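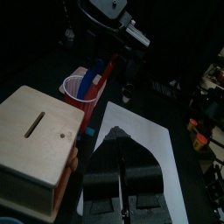 Dramis Two-Arm Table – Set-Up Guide

Section 6. Preparing the table for visitor demonstrations

This section applies to open days and booked visits at the Dundbridge site. For routine operation, see Section 5.

6.1 Laying out the table

1. Press the stop button and check that both arms are at rest.
2. Clear the black table top of tools and spare fasteners.
3. Set the wooden box down with its slotted panel facing up.
4. Stand the red cup next to the box and put the blue and red utensils in it, handles free.
5. Lay one sheet of white paper on the table. It may lie at an angle.
6. Keep the dough tubs at the side with their red lids on until the tub task is called.

Note: Small parts left near the box may be picked up by mistake. Remove any that the task list does not name.

6.2 Starting the demonstration

1. Place the visitor barrier 1000 mm from the table edge.
2. Release the stop button and load the profile VEMEL-OPEN.
3. Set arm speed to 40 percent. Do not raise it while visitors are present.
4. Open and close each gripper once – the fingers must meet at the tips.
5. Run the first task with no visitors at the barrier.

CAUTION: Do not reach between the arms while the profile is loaded, even if both are still.

Note: The Cáceres site uses a different barrier. See its local sheet, revised January 13, 2023.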